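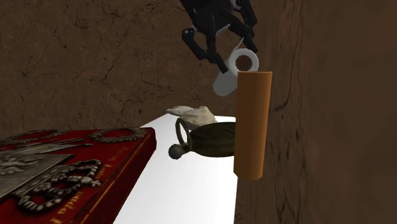
Rapport d'étape au bailleur – programme d'expédition vers les bases extérieures

Période close au 18 août 2020
Rédaction : Judit Rácz, pour Jultham

1. Où nous en sommes

La subvention devait permettre d'envoyer sans frais de port les pièces et accessoires moto commandés par des militaires en poste à l'étranger. Nous avons expédié 332 colis. Les 19 qui nous sont revenus portaient presque tous une adresse de secteur postal recopiée de mémoire par un client optimiste. Le formulaire refuse désormais les codes incomplets, ce qui nous vaut des courriels assez vifs, mais moins de retours.

2. Transport

Kettani assure la ligne principale et tient ses délais, à condition de ne pas lui parler de batteries. Brorkell, retenu pour les destinations secondaires, nous a adressé 7 versions successives de sa grille tarifaire. La dernière ressemble beaucoup à la première. Nous l'avons signée avant qu'une huitième ne voie le jour.

3. Logiciel

Drisivix, l'outil de suivi des commandes, fonctionne. Il continue de classer les casques parmi les « articles de cuisine » – le prestataire parle d'un héritage de l'ancienne base. Les déclarations en douane sont donc relues à la main jusqu'à la correction, promise pour la fin août.

4. Dépenses

Le poste transport est conforme au prévisionnel. Le poste emballage le dépasse, les silencieux d'échappement ayant des formes que le carton n'apprécie guère. Nous demandons l'autorisation de couvrir l'écart avec le reliquat du poste communication, où il ne s'est pas passé grand-chose.

5. Points en attente de votre part

– accord sur le transfert entre postes ;
– signature des deux avenants Brorkell ;
– nom du nouvel interlocuteur chez vous, le précédent nous ayant souhaité bonne continuation sans autre précision.

Le tableau des envois par destination est joint en annexe.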